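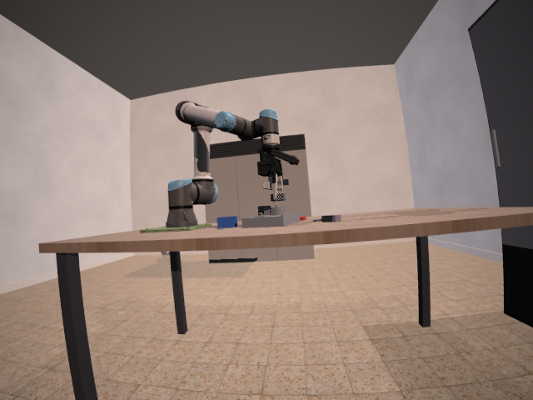

Re: Wevel 110: index rebuild stalls on large mailboxes
Date: Sep 29, 2021
List: wevel-users

> We moved our mail archive from Flokel to Wevel 110 and kept the old
> folder layout. Small mailboxes rebuild without trouble. Any mailbox
> with more than a few years of mail in it stops partway through, and
> the log shows nothing after "merge pass start". The process stays
> alive and uses almost no CPU. Killing it and starting over gives the
> same result. Is there a limit on segment count that I have missed in
> the manual? The store is on a network mount, if that matters.

The mount matters. During the merge pass Wevel takes an exclusive lock on every open segment, and it waits for the lock with no timeout. On a local disk you never see this. On a network mount the lock request goes to the server, and if the server's lock daemon has run out of slots the request sits in the queue. An idle process and a silent log fit that.

There is also a segment limit, but it is a soft one. The default for merge_max_open is 300. Archives imported from Flokel tend to have a very large number of small segments, one for each folder per import run, so the first merge pass goes straight to the ceiling and asks for all 300 locks in one go.

Try this in the store section of wevel.conf:

merge_max_open = 40
lock_wait = 100
lock_log = yes

lock_wait is in seconds. With it set, a stalled request fails and is retried, and with lock_log on you get a line naming the segment that could not be locked. Restart the indexer after the change; a reload does not pick up the store section.

Before the next rebuild, delete the leftover .mrg files in the index directory. Killing the process leaves them behind, and the indexer will try to resume from them with the old settings. Leave the .seg files alone.

If it still stops, run the rebuild against a copy of one large mailbox on local disk. If the copy finishes, look at the lock daemon on the file server. If the copy stalls too, post the last 100 lines of the log and the output of "wevel index stat" for that mailbox.

On the folder layout: keeping the Flokel tree is supported, though search across folders will be slower than with the flat layout. The Kashyap import script can flatten it afterward. It rewrites message paths and forces a full rebuild, so I would get the locking sorted out first. The version of the script bundled with 110 drops flags on messages with no Message-ID header. The copy in the contrib tree has the fix.

We run the same setup on our host at Kasow – Wevel 110, network mount, old Flokel archive – and the rebuild has been stable since we lowered merge_max_open in December. It takes longer per pass, and there are more passes. We run it overnight and have left lock_log on permanently, as the output is small.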